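Robot open day, worth the drive with two kids?

Posted in Things To Do / Cikside and surrounds
83 views

wombat_mum
Hi all, quick one. The Rajan workshop at Cikside is doing another open day in May, the one where they let you watch the arms fold laundry. My two are 7 and 10 and mad for anything with a motor. It's a fair haul for us, up to 30 minutes each way if the ring road behaves. Has anyone been? Main things: can kids actualy see anything, is there parking, do you have to book. And is it really robots folding or just a video on a telly with a sausage sizzle out the front. Got burnt by that once already. Ta

Drindeo
Went to the last one with my brother in law. Real arms, real cloth, no telly. Short version - go, but go early.

Longer version. Parking is round the back off the service lane, free, fills up by mid morning. No booking for the general bit. There's a small group session that you do book, at the front desk when you get there, first in best dressed.

The folding is slow. Tell the kids beforehand. A shirt my ten year old nephew would chuck in a drawer in two seconds can take ages, and sometimes they stop everything and start over. I liked that part, the young bloke running it talked through what it was trying to do and didn't pretend it was perfect. Nephew was less patient but perked up when he got to ask questions. He asked if it could do socks. Answer was "not on purpose".

Bench is about chest height on a seven year old so bring them to the front, people were good about letting littlies through. No touching, stay behind the tape. Bit noisy with the crowd in there, if yours don't like that take earmuffs.

Food was a coffee cart and some slices. No sausage sizzle, sorry.

Resosero
its good. my daughter got bored after 15 min but she is 4. toilets are a walk, other building. didnt see any eftpos at the coffee cart so take some coins

Nermin Akyol
I did the booked session so can add to what Drindeo said. You get a lot closer and they run through a few different bits of cloth, plain ones first and then the clothes. Definately put your names down for it as soon as you walk in. Ours was full not long after doors.

Things I'd tell a friend:
Closed shoes. They turned away a fella in thongs.
Phones are fine, flash off.
Ask about the cloth! I figured the arms would be the hard part. Guide reckoned a shirt never lands the same way twice, and they'd logged 3,000 folds and were still finding new ways for it to go wrong.
There's a screen with a talk on it in the next room, skip it with kids.

For the 10 year old, get them to watch one gripper and ignore the rest. Mine picked the left and kept a tally in the back of her reader. Kept her going the whole time.

One gripe - the signs from the main road are useless. Go past the tyre place, then second driveway. If you reach the roundabout you've missed it.

Few pics from the session so you can see how it's set up:
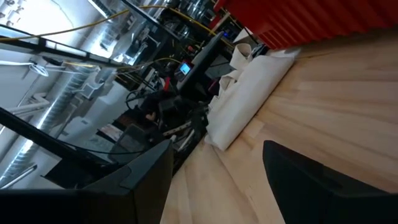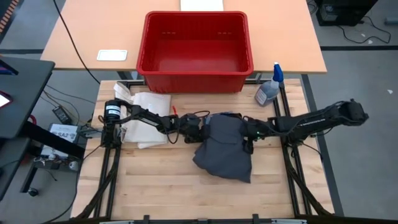
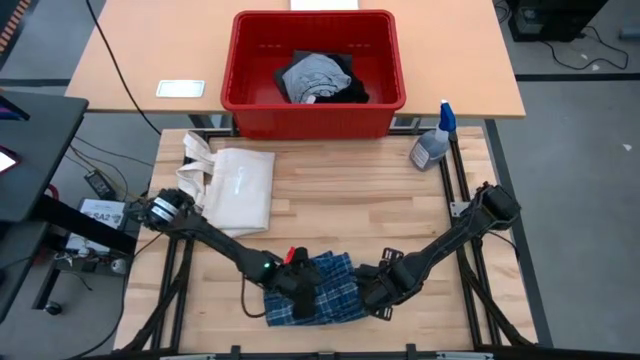

Last pic: both grippers on the blue plaid, red basket on the desk behind.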